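Desperdicio de comida en el comedor escolar de Villalobos
Informe del proyecto de fin de asignatura

1. Introducción

El comedor del centro de Villalobos sirve 400 comidas diarias. El objetivo de este trabajo es medir cuánta comida se tira en el turno de las dos de la tarde y ver qué platos generan más restos. La idea salió de una práctica anterior sobre compostaje, en la que faltaban datos propios.

2. Método

Durante seis jornadas de febrero pesamos los restos por separado: primer plato, segundo, pan y fruta. Usamos una báscula de cocina Norura y cubos con tapa, que se taraban vacíos antes de empezar. Los huesos, las pieles y las servilletas no se incluyeron en el peso.

También pasamos una encuesta corta a la salida. Preguntaba por la cantidad servida, el tiempo para comer y el plato que menos gustaba. Recogimos 638 respuestas válidas; un mismo alumno podía contestar en jornadas distintas.

3. Resultados

Los restos más pesados fueron los de legumbre y verdura cocida. La pasta apenas dejó nada. El pan se tiraba casi siempre empezado — muchas veces con un solo mordisco — y la fruta volvía entera, sobre todo la naranja.

En la encuesta, la queja más repetida fue la falta de tiempo. La segunda fue el tamaño de la ración, que es igual para todos los cursos.

4. Propuestas

Proponemos ofrecer dos tamaños de ración y dejar que cada alumno elija en la línea. El pan podría ponerse al final del recorrido, cortado en trozos pequeños.
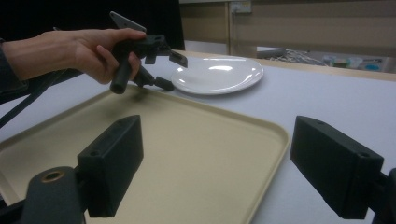
La naranja se podría servir pelada o en gajos, aunque eso supone más trabajo para la cocina y habría que consultarlo con Lelgate, la empresa que lleva el servicio.

5. Limitaciones

Seis jornadas son pocas y el menú no se repitió, así que cada plato se midió una sola vez. El segundo día la báscula se quedó sin pilas y parte del pan se pesó más tarde. Tampoco tenemos datos del turno de los pequeños.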